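Assembly bench notebook, Nidano workshop
2026-05-09
Entry for the bench team and the Frerichs floor leads

Purpose of the session: to continue moving leg fitting on the white plastic table from hand work to the two-arm station, and to record what this changes for the people who currently do it. The Plovach line still fits every leg by hand. A full shift there means 500 tables, and the complaints from that line concern wrists and forearms. The threads are coarse, the turning is repetitive, and the last part of each turn takes the most force. That part is what we have been asked to move first.

Setup. The black covering stayed on the bench, as the white parts are easier to pick out against it. Loose legs go to the right of the frame, side by side and at a slant. Please keep to this. At the previous session they were set down square to the bench edge and the right arm approached them badly.

Division of work between the arms is unchanged. One arm steadies the leg, the other works low at the collar or goes for the next leg.

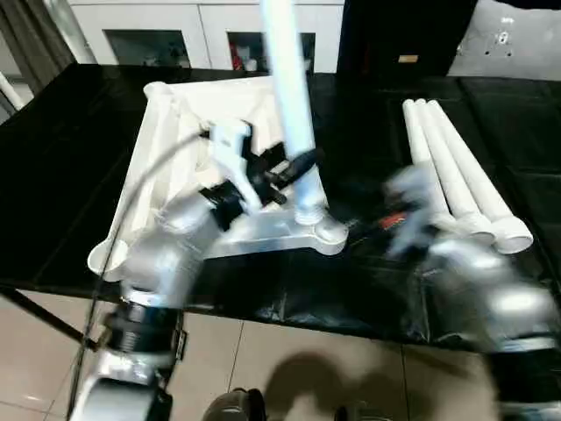

The main question today was how long the left arm should hold on after a leg has been started. The Frerichs procedure tells a person to let go once the leg stands by itself. We have kept the grip longer than that. A leg that leans while the thread is only partly caught will bind, and a person feels this in the fingers well before it can be seen. The station has no equal to that feeling at present. This is a gap and should be written up as one in the Nirnidow report.

Two cross-threads in the morning, both on the same corner. I backed the legs out by hand and found no damage to either collar. The corner piece may be slightly out of shape; it has been set aside with a tape mark. Do not return it to stock.

Part handling. The line staff turn the table over several times during the job: once to check the collars, once to fit, once to stand it up. Each turn is a lift, and the older hands have said plainly that the lifting tires them more than the threading does. We did not have that in our first list of tasks. It came up only when two of them sat with us and went through a normal hour of work, and I would ask that this be done at the start of any further project.

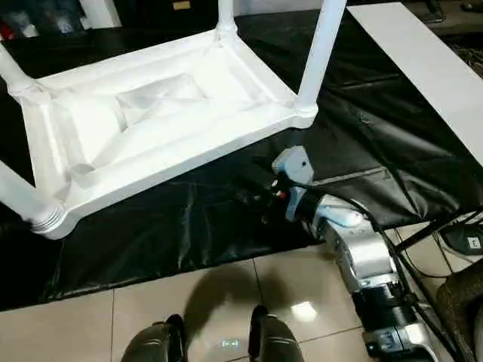

I therefore propose that the order of work be changed so that the underside faces up from the first step to the last, with a single turn at the end. The collars can be checked in that position. It would help the hand line as well, and there is no reason for Plovach to wait for the station before adopting it. A short note on this should go to the floor leads under its own heading, so that it is not read as part of the automation plan.

On staffing. The question most often put to us is whether the fitters will be moved. The position given to us by Frerichs is that no post is to be removed before September, and that fitters will be offered training as station attendants. I have recorded the wording as received. My own observation is that attending the station is a different trade. The attendant watches, clears faults, and decides when a part is bad. Several fitters would do it well — they already make that last decision all day — but it is slower work with long quiet periods, and some have told us they would prefer to stay on hand fitting. The plan should leave room for that.

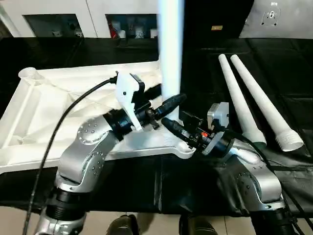

Pay grade for the attendant role is not settled. Until it is, we should avoid using the title in front of the line staff.

Wear. The finger pads are rated in our own schedule for 3,000 grips. The log sheet for the left gripper was not filled in on the last two sessions, so the present figure is unknown. Whoever opens the bench next is to fit new pads on both sides and start a clean sheet.

Open items:
Measure the marked corner piece against a good one.
Try a slower first turn on the leg, with the present grip time kept.
Draft the note to Plovach on the order of work.
Ask Frerichs for a written answer on the pay grade.
Order pads. One spare set left in the drawer.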